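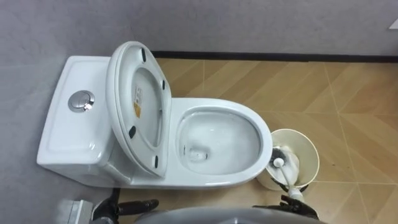 Call us when it does the stairs, a reader in Vinville wrote under our last update, and in the meantime could someone explain why a company with that much money in it can't clean a bathroom faster than a teenager can.

Fair enough. We have met teenagers, and some of them are quick.

Home | About Us | The Robots | Chore List | Jobs | Contact

About Wultenell
Posted in April by the Wultenell office

Wultenell works on household chores, mainly the ones people put off until company is coming. We have two robots, Pistus and Tian, and a rented house in Vinville with bad water pressure and 893 square feet of floor to get dirty. We looked at nicer houses. The robots did well in those, so we passed.

Can machines do housework yet? Some of it, slowly, with a person standing by. Picking a toilet brush up by the handle is a respectable morning's work for us. Scrubbing with one is harder, as the brush bends, the bowl curves, and the robot has to know when to quit. Putting it back without dripping on the floor remains a goal.

We keep a list of chores, which stands at 1,225 entries. It began as a list of rooms, back when we thought "bathroom" was one job. To be crossed off, a chore has to go right 3 times running with no hand on the stop button. Fitted sheets are on there. We don't discuss fitted sheets.

We don't sell anything at present. If you were hoping to buy a robot for your mother, please call her instead, or go over and do her bathroom. When we have something that does the job at a price a normal household would pay, this page will get a lot longer and probably less pleasant to read.

Recent updates
Why Tian is no longer allowed near the dishwasher
Towels: a progress report
Pistus and the shower curtain
What counts as clean?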